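2023-06-06

Today I decided to finish with the laundry, all of it, before I allow myself to read or call anybody. It has been waiting since we came back from Dronska and I was ashamed each time I passed by the door.

Simin told me once that I fold like a person who is angry with the clothes. I think she is right. I pull too strong and then the corners don't meet. So this morning I tried to do it slowly. First the towels, because they forgive everything. Then the pillow covers, which I folded in half and again in half, and I put them in the closet with the open side to the back, as my aunt did.

Socks I left for the evening. I always leave socks.

I found 200 crowns in the pocket of the gray pants, washed and a little pale, but still good I hope. Matěj says it must be his. I said that who does the laundry has the right to the pockets, and we did not agree on this yet.

After lunch I came to the red things. I wash them separately since August, when one of them made all my undershirts pink. Red cloth shows every wrinkle, so it is important to spread it wide first and make it flat with the hand from the middle to the sides. Only after this comes the first fold. I am still learning the sleeves. Tobiloba showed me her way two times and both times I nodded and did not understand.

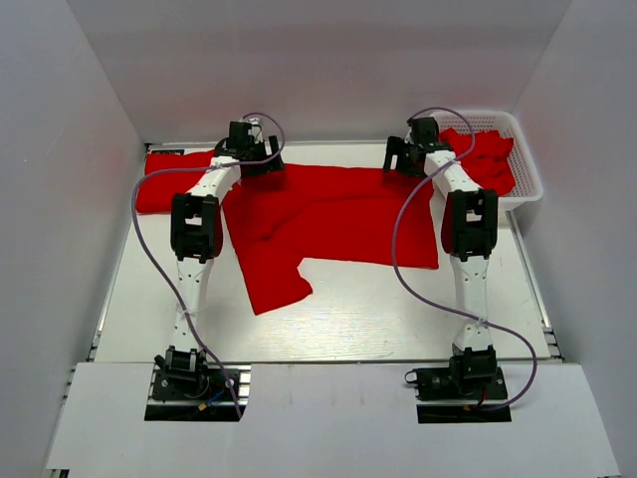 Evening

The socks are done. Two have no pair and I put them in the drawer anyway, maybe the others will come. Matěj ironed his own shirt for tomorrow and did not complain. My back hurts a little. I must write to Funmilayo about the blanket she wants to borrow, and buy washing powder, the small box is enough.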